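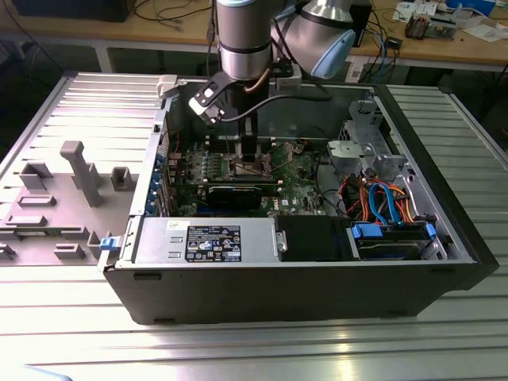

Arm over an open Dell board, gripper above the CPU socket area.

Teaching a robot arm to work inside a PC case: what to do, and what not to believe

12 shares | 4 comments

The sales talk for teaching by demonstration goes like this. You show the arm the job a few times, it watches, and then it does the job for you. I have been doing this at a bench in Pirna long enough to have lost my patience with that sentence. The method can be useful. It is also slow, fussy about things you would never think to check, and very good at looking finished when it is nowhere near. If you still want to try it on old desktops, this is how I would go about it.

Pick one small task

"Take the computer apart" is a month of misery. "Pull one cable plug" is a task. So is lifting out an expansion card once the latch has been opened by a human. Write down where the job starts and where it ends, in one line each, and pin that up where you can see it. If you can't say when it is done, the arm has no chance.

Set up the case

Unplug the computer from the mains and wear a wrist strap. Lay the tower on its side with the panel off, and stop it sliding. We use a slotted table so that we can bolt stops against the chassis. Tape on a plain desk will creep, and you won't notice until the afternoon, when every approach is slightly off.

Look at any camera on the gripper before you start. Ours has a cable that loops, and loops catch on things. Run the arm slowly through its whole reach and watch the slack the entire time. Tie it back if you must, but leave enough for the wrist to turn.

By hand or by remote?

Guiding by hand means you put the arm in its free mode and push it about. It is quick to learn and fine for big moves. Inside a case I don't trust it. Your own hands get in front of the camera, so the recording is full of fingers that won't be there later. You also end up leaning on the arm without meaning to.

Remote control keeps you out of the picture, and the motion you record is motion the arm made on its own motors. The price is touch. Unless your kit feeds force back to you, you will press too hard on something. Practise on a dead board first. I would say an hour, and you will want to stop after ten minutes.

We drive ours with Forkska, which is a decent program with a dreadful manual. Turn the speed scale down to 30 per cent and leave it there. People who turn it up early are the people who buy new gripper fingers.

Record the demonstrations

1. Start from the same rest pose each time, well clear of the chassis.
2. Come in from straight above. Sideways moves below the rim of the case are where the trouble is.
3. Pause for a moment over the part, then go down.
4. Grip, wait, lift. Don't wiggle unless you want wiggling for ever.
5. Go back to rest and stop the recording.

If you fumble, throw that one away. I know the Ledesma guide says mistakes make the model tougher. Recoveries might, if you record them on purpose and label them. Plain clumsiness just teaches clumsiness, in my experience.

How many do you need? More than the brochure says. Our first go with 7 recordings gave us an arm that hovered. The plug-pulling set now stands at 1173, and it still dislikes a case that has been turned a little.

Test it unkindly

Move the chassis by the width of a thumb. Change the lamp. Swap in a board of a different colour. If it only works with everything exactly where you left it, you have made an expensive playback machine, and ordinary fixed waypoints would have done the same by lunchtime.

Keep a hand on the stop button for all of this. After 5 clean runs in a row you will feel like taking it off. Don't.

I am told the next Zesov release will cut the recordings needed by almost half. It was supposed to arrive in June, and I'll test it when I have a copy.

4 comments | Share this page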